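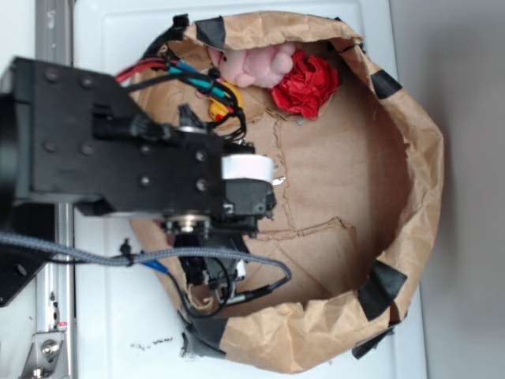
Paper bag with the rim folded down and taped

Posting parcels in reused paper bags: weight and closure

I send small mixed lots (soft toys, odd bits of metalware) from Clusholm and want to stop buying boxes. A typical lot is 440 g packed. The bags are plain brown paper, used once before. Two things I can't settle: does a single layer survive sorting, and does reinforcing tape have to be paper for the bag to be recycled afterwards?

Posted by Bomine

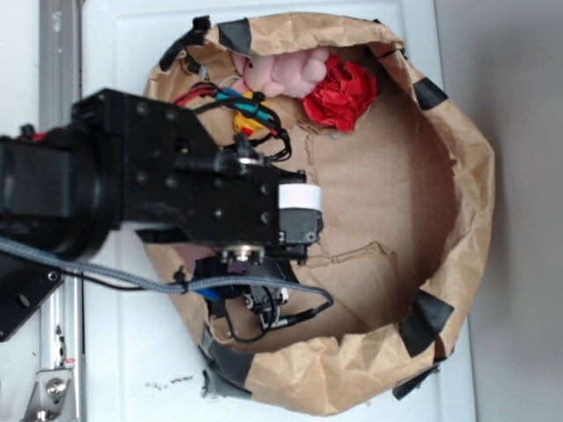
Replies

sasness65
Single layer is marginal at that weight. The failure point is normally the base seam, not the side panels. Turn the bag inside out, run gummed paper tape along the base seam with a 65 mm overlap at each end, then fold the top over twice before sealing. I weighed one before and after: 440 g became 447 g, so check you are not close to a price band. Keep old creases away from the corners.

On tape, it depends on who collects your paper. Ours takes small amounts of plastic tape but asks for cloth tape to be removed. Paper tape with a starch adhesive avoids the matter.

Metal items need separate treatment. Anything with a point or a cut edge will work through paper in transit. Keys are the usual culprit. Wrap them flat between two pieces of corrugated card, flutes crossed, and tape the card shut on all four sides. 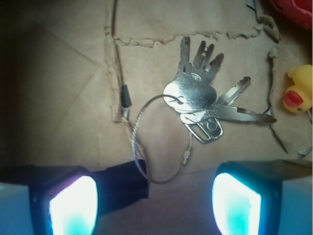 Papadakis
Crossed flutes are fine but the card must also be fixed to the inside of the bag, or it slides to one end and splits the seam anyway. I lost two that way. I would not go over 193 g in a single layer whatever the tape. Above that, put one bag inside another with the seams on opposite sides.

clusholm_post
just use a box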